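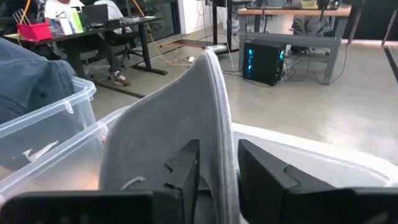
Sorting baseball caps into clear bins

Posted by Henrik Eichhorn, Grovmont

You need a clear table and two plastic bins. Label them by color group before starting, blue on the left and gray on the right, or use whatever split suits your stock.

Step 1. Spread the caps. Put them on the bare tabletop in front of the bins. Pull tangled caps apart by the crown and leave the brims alone.

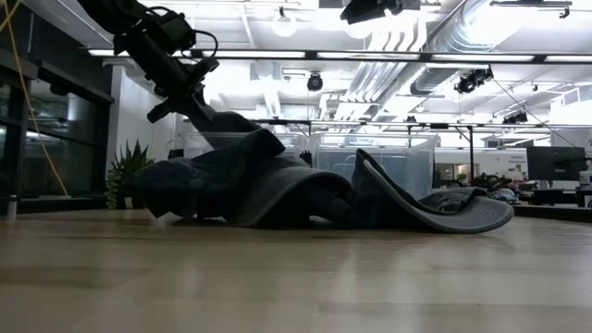

Dark blue-gray fabric bunched on the tabletop.

Step 2. Check color under even light. Dark gray and faded navy are easy to confuse. Compare doubtful caps against a known one on pale wood.

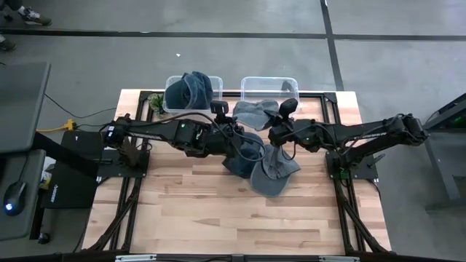
Dark blue and gray caps near the middle of the table.

Step 3. Reshape. Push the crown out from inside with a fist and fasten the back strap. Set aside any cap with a cracked brim.

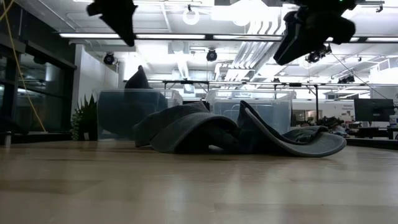

Two caps side by side in front of the bins. Note the paler, worn-looking brim edge at left.

Step 4. Load. Stand each cap in its bin with the brim against the wall, then nest the next one behind it. Stop at 20 caps per bin. Overfilled bins crease the front panels.

Caps with sweat stains go to the wash pile first. Let them dry for 2 days before they are binned.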